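Speaker notes — "Why Nobody Drinks Enough at Work" (lunch talk, Langat office)

## Opening

Hi everybody, grab a seat, keep eating! Thank Mwanahawa for the invite. Mention that I'm not a doctor — I ran the office kitchen at Stondel for years and I got nosy about it.

Ask for hands: who's had a drink since they sat down this morning? Wait. Coffee counts. (Let them argue about coffee, it warms up the room.)

## What we tried

We sent 149 people a short survey and got 148 back. The one missing was Kwabena, and he's heard about it ever since. Most folks said the same thing: they'd drink more if they didn't have to get up and hunt for a cup.

So we put cups out where people already were, next to the printer and by the meeting rooms. Plain plastic tumblers, blue or pink, nothing fancy. I'd put the little red can on the same table too and let people choose.
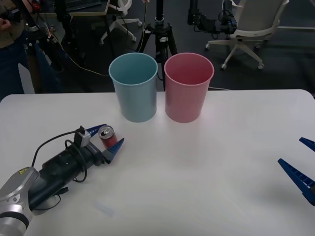
## The soda question

Somebody will ask if I'm against soda. Nope, I love a cold one on a Friday! Tell the Rolia vending machine story here if there's time, skip it if we're past the half hour.

## Wrap up

- Pick one spot and try it through May
- Sign-up sheet is by the door
- Questions — repeat them for the people on the call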